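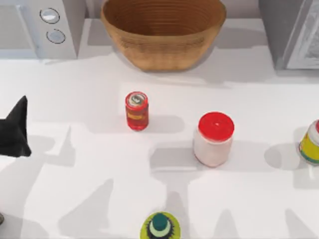
The Robot Will Get to Your Kitchen When It's Ready

Every November I get the same question from relatives, usually while one of them is standing at my sink with wet sleeves. When does the machine do this? I write about appliances for a living, so I am supposed to know. My answer this year is the same as last year's, with a slightly more expensive price tag: not yet, and please dry the big pot.

I will grant that the demos have gotten better. I spent a Friday going through material from Huvasora, whose sales deck promises "counter-level help for busy homes," and from Clulside, which mostly works on packing lines and would like you to know it could do your pantry if it felt like it. Both train in simulated kitchens before letting anything loose near real glassware. I approve of this. I wish I had been trained in a simulated kitchen. I would have more glassware.

What strikes me about those practice kitchens is how polite they are. The cans stand apart from one another like strangers at a bus stop. There is open counter you could land a small plane on. My own counter has a toaster, a heap of mail, a charger for a phone I no longer have, and a banana with a future in bread. If you gave me a kitchen that clear, I wouldn't need a robot. I'd need a hobby.

Still, even the polite version is hard, and this is the part that the people who laugh at robots tend to skip. Picking up a can is a chore only because we stopped noticing it somewhere in toddlerhood. You have to know where the can ends and its shadow begins. You have to come in at an angle that doesn't knock over the neighbor. Then you have to squeeze enough and stop. 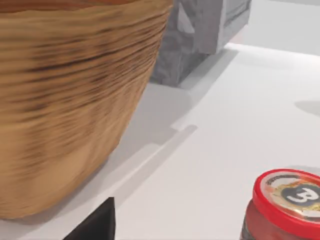
Jars are where I'd put my money if I were betting against the machines. A can is a can from most sides, but a jar has a lid, and a lid is an invitation to grab the wrong part. Tilt your point of view a little and the trouble grows. A red jar down in the corner, with a big white 3 on its lid, is easy for me to name from half a glimpse, and I could reach for it past a large bowl while talking about something else. A machine has to work out how much jar there is beyond what it can see, and whether the bowl is going to be in the way of its wrist. I do this before coffee. I do it badly, but I do it.

The companies like to answer with numbers. Clulside's deck claims 295 practice grasps in a single session, 163 of them clean. I believe it, and I think it's respectable work. I also think that if I put away groceries at that rate, my household would be eating off the floor by Wednesday and I would be asked to wait in the car.

On a shop floor the arithmetic is kinder. The same part arrives in the same spot facing the same way, and somebody has paid to keep it like that. The Chong plant I toured had two arms loading trays all morning without a fuss, and a worker whose job was to step in when something came down the belt sideways. She stepped in twice while I stood there, and she didn't look worried about her job either time.

A home doesn't have that worker. A home has you, and you bought the thing so you could sit down. This is my quarrel with Zillex, which sells its kitchen arm with a "light supervision" plan. I have supervised children doing dishes. It is slower than doing dishes.

So buy one if you like gadgets and have the room. I would enjoy coming over to watch. Somebody else's counter is a fine place for this to get figured out, and in the meantime the towel is on the oven door.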